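Teilnehmerinnen und Teilnehmer gesucht: Befragungsreihe zum Arbeiten von zu Hause

Die Forschungsstelle Jistuncombe untersucht im Auftrag der Avex-Stiftung, wie sich Beschäftigte mit Büroaufgaben ihren Arbeitstag in der eigenen Wohnung einteilen. Für die zweite Erhebungsphase suchen wir bis zu 70 Personen aus dem Raum Golteswood und Umgebung, die regelmäßig außerhalb des Betriebs arbeiten und bereit sind, über ihren Alltag Auskunft zu geben. Beginn ist im Januar.

Gegenstand der Studie sind Pausen, Erreichbarkeit, Absprachen innerhalb des Haushalts und die technische Ausstattung des Arbeitsplatzes. Ein eigener Fragenblock befasst sich mit der Netzanbindung, insbesondere mit der Frage, ob der Arbeitsrechner über Kabel oder über Funk angeschlossen ist und wer im Störungsfall Abhilfe schafft.
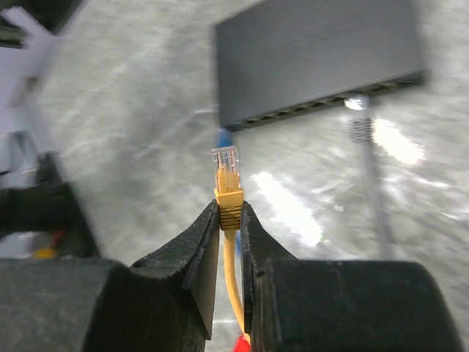 Muss ich für die Teilnahme ein separates Arbeitszimmer haben?

Ein separates Zimmer ist keine Voraussetzung. Ausdrücklich willkommen sind auch Personen, die am Küchentisch, im Schlafzimmer oder an wechselnden Orten innerhalb der Wohnung arbeiten. Maßgeblich ist allein, dass Sie an mindestens zwei Tagen pro Woche von zu Hause aus tätig sind.

Teilnahmevoraussetzungen

Sie sind volljährig und stehen in einem Arbeits- oder Dienstverhältnis. Selbstständige können in dieser Phase leider nicht berücksichtigt werden; für sie ist eine gesonderte Erhebung vorgesehen. Sie verfügen über ausreichende Deutschkenntnisse, um ein Tagebuch in kurzen Stichworten zu führen. Beschäftigte der Forschungsstelle und deren Angehörige sind von der Teilnahme ausgeschlossen.

Ablauf

Nach einem telefonischen Vorgespräch führen Sie über einen Zeitraum von sieben Wochen ein Arbeitstagebuch. Der tägliche Aufwand beträgt 10 Minuten. Das Tagebuch kann auf Papier oder über das Portal Montoya geführt werden; ein Wechsel zwischen beiden Formen ist während der Laufzeit nicht möglich. Am Anfang und am Ende steht jeweils ein persönliches Gespräch in unseren Räumen oder, auf Wunsch, bei Ihnen zu Hause. Die Gespräche werden mit Ihrem Einverständnis aufgezeichnet und anschließend verschriftlicht.

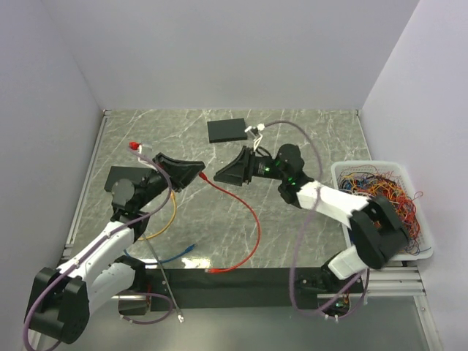

Wer das Tagebuch krankheits- oder urlaubsbedingt unterbricht, kann die versäumten Wochen im Anschluss nachholen. Eine kurze Mitteilung an die Studienleitung genügt. Längere Unterbrechungen — etwa bei einem Wechsel der Arbeitsstelle — sind vorab abzustimmen.

Aufwandsentschädigung

Die Teilnahme wird pauschal vergütet. Die Höhe der Pauschale wird Ihnen im Vorgespräch schriftlich mitgeteilt, die Auszahlung erfolgt nach dem Abschlussgespräch. Bei vorzeitigem Ausscheiden wird der Betrag anteilig gewährt. Fahrtkosten mit öffentlichen Verkehrsmitteln werden gegen Vorlage der Belege erstattet.

Datenschutz

Alle Angaben werden getrennt von Namen und Anschrift gespeichert. Ihr Arbeitgeber wird über Ihre Teilnahme nicht unterrichtet und erhält keinen Zugang zu einzelnen Antworten. Sie können Ihre Einwilligung jederzeit ohne Angabe von Gründen widerrufen.

Anmeldung

Bitte richten Sie Ihre Anmeldung formlos und schriftlich an die Studienleitung, Frau Leidy Arango. Anzugeben sind Name, Telefonnummer, Tätigkeitsbereich und die übliche Zahl der Heimarbeitstage pro Woche. Rückfragen zum Tagebuch und zum Portal beantwortet Herr Eliécer Quintero, telefonisch erreichbar zwischen 9 und 12 Uhr. Über die Aufnahme in die Studie wird in der Reihenfolge des Eingangs entschieden; Absagen werden schriftlich mitgeteilt.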